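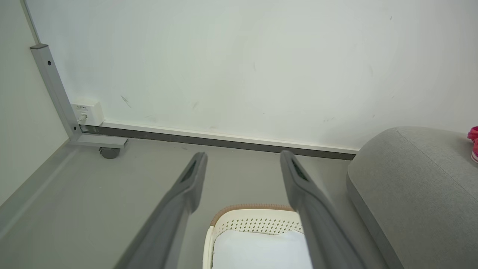

How do I get scuffs off an off-white wall without ending up with a shiny patch?

I do all my folding and sorting in the back room, and over the winter the wall in there has taken a beating. I have a metal rack on casters that gets rolled back and forth, plus the white basket with the woven-looking trim that I shove along the floor with my foot when my arms are full (I know, I know). There's a small dark diagonal mark that bugs me every time I walk in, and then a bunch of fainter smudges lower down on the right. The paint is a pale off-white from Droston, flat finish I think, and it was on the wall when we moved in back in December. I tried a damp paper towel on one spot behind the door and it just went gray and sad. I'd rather not repaint the whole room if I can help it, but I do have 2 cans of something in the garage with the number 1144 written on the lid, if that means anything to anybody. Thanks so much in advance, you've all been so kind about my other laundry room troubles!

Imogen Pilkington
Fri 7 March

Hi Imogen, I've been through this with a hallway and three kids, so you have my sympathy! Start as gently as you can. Dust the wall first with a dry microfiber cloth, then put one small drop of dish soap in a bowl of lukewarm water, wring a soft white cloth out until it barely feels damp, and dab at the smudges. Don't scrub. Pat it with a dry cloth and leave it overnight before you decide anything, as flat paint looks blotchy while it's damp and you can scare yourself into doing far too much.

For the dark one, try a plain white eraser, the kind from a school pencil case, with very light strokes. Those melamine sponges do work, but they're really a fine sandpaper and they're exactly how I got my own shiny patch, which I then had to look at for two years.

If there's still a line left, open those cans and stir one really well, all the way to the bottom. Paint a piece of card, let it dry for a day and hold it against the wall in daylight. If it matches, touch up the mark with a little foam brush and feather out the edges. If it doesn't, take the card to the paint counter along with the can.

And lock the casters on the rack if they have locks, or park it a few inches farther out. Mine used to creep back toward the wall every time I hung up a heavy coat.

Abdelkrim Kamel

just use Skorel spray, takes everything off. might take the paint too so try a corner first

probert_fan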